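We use cookies to improve your reading experience. By continuing to browse this site you accept our cookie policy.

3. Household Storage and Disposal of Used Electronics

3.1 Survey design

The household survey was carried out in the town of Nuvunstead between January and April. A printed form was sent to every address in two postal districts, and follow-up visits were made on Wednesday evenings to homes that had not replied. Respondents were asked which electronic items they owned but no longer used, where those items were kept, and what they expected to do with them. The form did not ask for the price paid or for the brand, as an earlier trial had shown that these questions lowered the rate of return.

Of the households that returned a complete form, 81 percent reported keeping at least one unused device. Phones and chargers were named most often. Desktop computers were named less often, but they were kept for longer: the median storage time for a desktop was 10 years.

3.2 Reasons for keeping items

The reason given most often was concern over personal data. Many respondents believed that a computer could not be given away safely unless the drive had been destroyed, and few knew that the town's collection center offers a free data removal service. A second group kept equipment because they thought it still had value - either as a spare or as a source of parts. Written comments in this group often mentioned memory and processors by name.

Distance was a weaker factor than expected. Households within walking distance of the collection center on Fitzsimmons Road were no more likely to have used it than those on the edge of town. Opening hours mattered more, and the center's 5 p.m. closing time drew repeated complaints.

3.3 Condition of desktop computers

Storage time alone says little about what can be recovered. A desktop computer is made up of parts that age at different rates, and many of them can be taken out separately once the side panel is off (Figure 2). For this reason the survey recorded desktops as a class of their own, apart from laptops and tablets, which are harder to open and are usually handled whole.
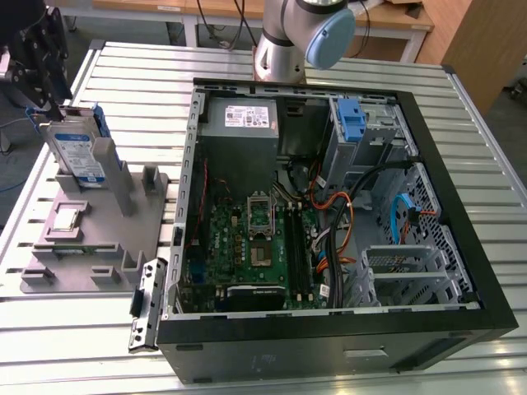

Figure 2. Desktop computer tower with the side panel removed. The power supply and motherboard are visible, and the processor socket is empty.

By Zawadi Masanja and Anika Lindqvist
14 shares | 2 comments

Respondents who had opened their computers at least once were more willing to pass them on for reuse. They were also more likely to describe the contents correctly on the form. Those who had never opened one tended to choose "recycle" or "do not know," even where the computer was reported as working when last used.

These answers should be read with care, as the condition of each item was reported by its owner and was not checked. Section 4 compares them with intake records from the collection center.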